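Thread on the Order of Urville and why the published list of honorary members does not match the Chancery register. Posting in pieces. Corrections welcome, with a citation please.

Background first. The Order has five classes: Grand Cross, Grand Officer, Commander, Officer, Member. Citizens are admitted to any of them. Foreign nationals can be admitted too, but they are entered as honorary and kept in a separate part of the register.

The statute limits the Order to up to 1,000 living members across all classes. Honorary members are outside that limit. That one clause causes most of the trouble described below.

The document everyone quotes is the annual list printed in the gazette. The current one shows 256 living honorary members. This is the figure on the Order's own web page and in every reference book I have checked.

The Chancery register, which you can read by appointment in the Ormsby reading room, gives 267. It is the legal record. The gazette list is a notice of what the register says and has no force by itself.

So there are 11 people in the register and missing from the list. I had assumed late paperwork. That accounts for one of them.

How an honorary admission works: the embassy or ministry submits a nomination, the Chancery reviews it, the foreign government is asked for consent, the warrant is signed, and the insignia are handed over, usually at the embassy in the recipient's own country.

Two dates come out of this. The date of the warrant and the date of the investiture. They can be months apart. If the recipient is ill or traveling, the gap can run past a year.

Under the statute a person is a member from the date of the warrant. Investiture is ceremonial. You can hold the rank without ever having been handed the badge.

The gazette list is compiled from investiture returns sent in by the embassies. The register is compiled from warrants. Two sources, two triggers, and no step in the procedure where one is checked against the other.

That explains four of the missing entries. Warrant signed, insignia sent out, no investiture return on file. Three of those went through the same mission in Jikik, which had no ambassador for part of the period.
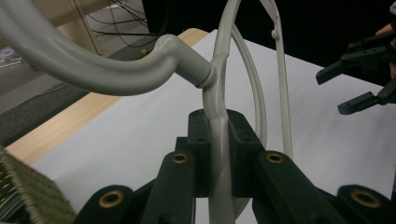

The next group is harder. Five recipients were promoted, from Officer to Commander in every case. On promotion the lower insignia are supposed to be returned and the old entry closed with a cross-reference to the new one.

In the register this was done properly. The old line is struck through in red, the new line carries the old folio number in the margin, and the count at the foot of the page is adjusted.

In the gazette, the old entry was removed under Officers and the new entry was never added under Commanders. The removal and the addition are handled on separate forms. The form for removal was filed. The other one was either never filed or filed in the wrong series.

A note for anyone working with older lists: before the statute was revised, promoted members were carried in both classes. Totals from that period are too high, and they can't be compared with modern totals without going through name by name.

One more missing entry is a plain transliteration problem. The recipient appears in the gazette for the year of award under one spelling and in the register under another. A later editor seems to have taken them for two people and dropped the one with no matching warrant.

That leaves the late paperwork case mentioned earlier, a warrant signed in April after the list had closed for press. It should appear in the next edition. No action needed.

For those keeping score: four with no investiture return, five promotions, one spelling, one late warrant. Total 11. I am satisfied that the register is correct and the gazette is short.

Does it matter? In a practical sense, a little. Wearing permission in several countries depends on showing the entry in the granting country's published list. A recipient who is missing from it may be asked for the warrant, and not everyone keeps the warrant where they can find it.

It also matters for the roll of precedence at state functions. Protocol staff work from the gazette. A Commander who is not listed as a Commander will be seated wherever the last available list puts them, or treated as having no rank in the Order at all.

Side note on insignia. The Commander's badge is worn from a neck ribbon 40 mm wide. The Officer's badge is worn on the left breast from a narrower ribbon with a rosette. Auction listings regularly confuse the two after a ribbon has been replaced, so look at the suspension ring and ignore the ribbon.

The Commander's ring is oval and set flat. The Officer's ring is round and passes through a ball. This has been consistent since the contract moved to the present maker. Earlier pieces vary and I would not date or class one from a photograph.

Second side note. The Jolosine Cross is sometimes described as a sixth class of the Order. It is a separate decoration with its own warrant. It shares the ribbon color because both were instituted by the same decree. Holders of the Cross are not members of the Order and should not be added to either total.

I mention it as one handbook does add them. If you have seen a figure for honorary members well above the ones given here, check whether it comes from that handbook before quoting it.

On method. I compared the printed list with the register line by line, then went to the warrant file for each mismatch. I did not check entries where both sources agree. If both are wrong in the same way, I would not have caught it.

I also did not check deaths. Both sources rely on embassies to report them, and reporting is uneven. Some people counted as living in both are probably not. The statute allows an entry to be closed on public evidence of death, but I found few cases where this had been done.

I have sent the folio numbers to the Chancery with a short covering note. The reply said the matter would be looked at when the next list is prepared. I am not publishing the names, as some of the warrants are still inside the closed period.

If you are citing a number before then, I suggest giving the register figure and stating that it is the register figure. Citing the gazette is also defensible if you say so. Averaging them, as one article did, is not.

Reading room details for anyone who wants to check: Ormsby, mornings only, written request in advance, pencil only, no loose bags at the desk. Ask for the honorary part by that name or you will be brought the main volume.

I will add to this thread if the Chancery responds on the five promotions. The form series is the part I would most like to see explained.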